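4. Preparação do posto de gravação (kit Nistine, duas pinças de mão)

Este capítulo substitui o folheto que vem na caixa. O folheto promete o posto montado "em minutos". Conte com uma manhã na primeira vez, e leia a secção 4.3 antes de ligar seja o que for.

4.1 Mesa e espaço

1. Escolha uma mesa branca ou clara, de tampo mate. O fabricante diz que o sistema aceita qualquer superfície; com tampos envernizados perdemos o seguimento dos marcadores vezes demais para subscrever a frase.
2. Deixe 65 cm livres em toda a volta da mesa. O operador trabalha de pé.
3. Limpe o tampo e retire o que não fizer parte da tarefa.
4. Passe os cabos pelo lado oposto ao do operador, sempre que o comprimento o permita. Os cabos fornecidos são curtos para isto, e a extensão Sandex vende-se à parte.

CUIDADO: cabos soltos junto aos pés são o risco mais sério deste posto. O kit não traz calhas nem abraçadeiras.

4.2 Pinças e cubos marcadores

5. Encaixe um cubo marcador em cada pinça até ouvir o clique. Se não ouvir, retire e repita; um cubo mal assente dá leituras plausíveis e erradas.
6. Confirme que as faces impressas estão limpas e sem riscos. Não use álcool.
7. Pouse as duas pinças junto à borda da mesa mais próxima do operador, com os cubos à vista da câmara de cabeça.
8. Ligue primeiro a pinça esquerda, depois a direita. Pela ordem inversa, o programa troca os lados e não avisa.
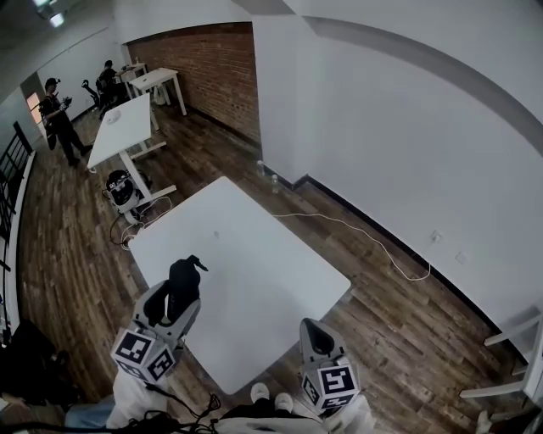 9. Abra e feche cada pinça devagar, até ao fim do curso, e observe o valor no ecrã. Deve descer a zero sem saltos. A ficha comercial fala em precisão constante em todo o curso. Nas nossas medições, os últimos 2 mm são pouco fiáveis, e aconselhamos a não gravar tarefas que dependam deles.

4.3 Calibração

10. No programa Bitton, escolha Posto > Calibrar e mantenha a cabeça quieta até a barra terminar.
11. Mova as duas pinças por cima da mesa, em círculos lentos, até o programa ter recolhido 600 amostras.
12. Leia a pontuação final. Abaixo de 88, repita a partir do passo 10. O programa deixa avançar com qualquer valor e mostra o mesmo visto verde, pelo que não se fie na cor.

NOTA: a "calibração permanente" anunciada no catálogo não resistiu a uma mudança de mesa. Repita o procedimento sempre que deslocar o posto ou trocar um cubo.

4.4 Antes da primeira gravação

13. Grave um ensaio curto com um só objeto e reveja-o inteiro.
14. Se a trajetória de uma das mãos der saltos, volte ao passo 5 antes de contactar a assistência. A resposta da assistência será essa mesma.
15. Guarde o ficheiro de calibração com os dados. A exportação automática para Pilkington não o inclui.

A garantia não cobre cubos riscados. Encomende um par suplente com o kit.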